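Endthorpe Tower Hotel to Reopen Observation Level and Revolving Restaurant Following Refit
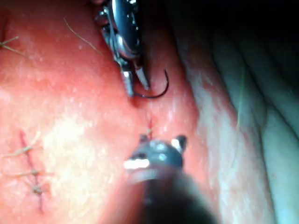

A needle driver holding a curved suture needle near a tissue surface.

ENDTHORPE, November 2018 - Katiyar Hotels today confirmed the reopening schedule for the upper levels of the Endthorpe Tower Hotel. The work covers the observation level, the revolving restaurant one floor below it, and the elevators serving both. The guest rooms, casino floor and ground-level restaurants stayed open during the refit and are not affected by the schedule.

The observation level will open to hotel guests first and to the general public the following week. Tickets will be sold at the base of the tower and at the hotel front desk. Admission is by timed entry at 18-minute intervals, with a maximum of 200 visitors on the level at any time. Visitors may remain on the level as long as they wish within opening hours, but re-entry requires a new ticket.

The refit was carried out in 3 phases. The first phase replaced the drive motors and guide rollers of the restaurant turntable, which had been in service since the tower opened. The turntable now completes one revolution every 50 minutes. Speed is regulated by a variable-frequency drive, and the floor can be stopped from either the kitchen pass or the host station. The gap between the moving floor and the fixed window sill has been narrowed and fitted with a continuous brush seal.

In the second phase, the single-pane windows of the observation level were replaced with laminated, low-iron glass set at an outward angle to reduce interior reflection at night. Lighting on the level was rewired on separate circuits so that fixtures close to the glass can be dimmed after sunset. The outdoor terrace, one level up, received new drainage, a non-slip deck coating and a taller safety screen. The terrace will close when sustained wind exceeds the operating limit posted at the entrance. Tickets are not refunded for terrace closures, as the indoor level remains open.

The third phase covered vertical transportation. Controllers on the tower elevators were replaced, and a destination dispatch system now assigns visitors to a car before boarding. Restaurant guests and observation visitors will use separate queues. One car is held for wheelchair users, families with strollers and guests with limited mobility, and can be requested at the ticket counter.

"The public will notice the glass and the new queue layout. Most of the budget went into equipment behind panels," said Neelam Rajput, director of tower operations. "We ran the turntable under full load with sandbags at the table positions, then with staff seated for a complete dinner service, before we set an opening date."

The revolving restaurant will trade under the name Forico. It serves lunch and dinner daily, with a fixed-price menu in the evening and an à la carte menu at midday. Reservations are recommended for dinner. Tables along the window are assigned on the moving part of the floor; bar seating is on the stationary core and is available without a reservation. A dinner reservation includes same-day admission to the observation level. Lunch guests may add admission at a reduced rate.

The Grendier, the tower's drop ride, will remain closed until its annual inspection is complete. The ride will keep its current height requirement and restraint system. Visitors holding unused ride vouchers may exchange them for observation level admission or keep them for use after the ride returns to service. Vouchers issued before the refit will be honored regardless of the date printed on them.

Parking in the hotel garage is available to tower visitors at the standard rate. The pedestrian bridge from the garage leads directly to the ticket hall on the second floor. Large bags and luggage are not permitted above the base of the tower and may be checked at the bell desk. Tripods are allowed on the indoor level during the first hour of opening only.

Group bookings, school visits and private events on the observation level can be arranged through the hotel's sales office. Private events are limited to mornings before public opening.

About Katiyar Hotels

Katiyar Hotels owns and operates the Endthorpe Tower Hotel, a casino resort with guest rooms, meeting space, restaurants and an observation tower.

Media contact

Press Office, Endthorpe Tower Hotel
Interview requests and site visits by appointment

###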